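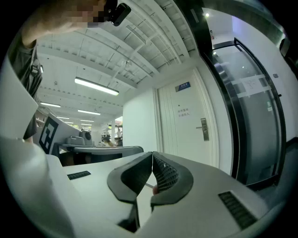
Search this site Go

Handout 4: Controlling Access to Stock Rooms

Stock gets lost in three main ways: it is taken, it is used without being written down, or it is put in the wrong place. Access control helps with the first two. Read chapter 2 of the Munro case before class, and bring the floor plan of the Kornham depot.

Key terms

Custody — who answers for the goods at a given moment.
Issue slip — the record that moves custody from the storekeeper to the user.
Perpetual record — a running balance, updated with every receipt and issue. 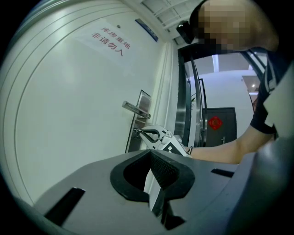
Department of Supply and Inventory Studies

Keys and custody

A key is a form of custody. Whoever holds it can reach the goods, so the key log should be kept as carefully as the stock ledger. At Kornham there were 110 shelf locations and one key log, and the log had no column for returns. When the March count came up short, the storekeeper could show who took the key out but could not show who had it that afternoon.

For class: redraw the Kornham log so that every handover has two signatures. Keep it to one page.
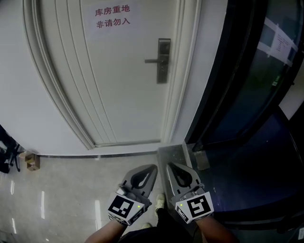 Access rules need an owner, a written list of who may enter, and a way to tell everyone else to stay out. Skaltar had the first two. Its list named the storekeeper and the shift leads, but drivers walked in to look for their own pallets and the issue slips fell behind. Part of the fix was a notice. The red characters on the white sheet, 库房重地 over 非请勿入, mark the door as a storeroom with no entry without permission, and a notice at Skaltar needed to say no more than that. The lock is a separate matter and is covered next week with the Gultton reading.

Worked figures

Book balance: 256 units
Physical count: 80 units in bay A, 110 in bay B
Difference: 66 units short

Check unposted issue slips first, then misplaced stock. Only then treat the difference as a loss.

Written work goes to Blair MacKinnon before the next session — paper copies only.

Last updated: March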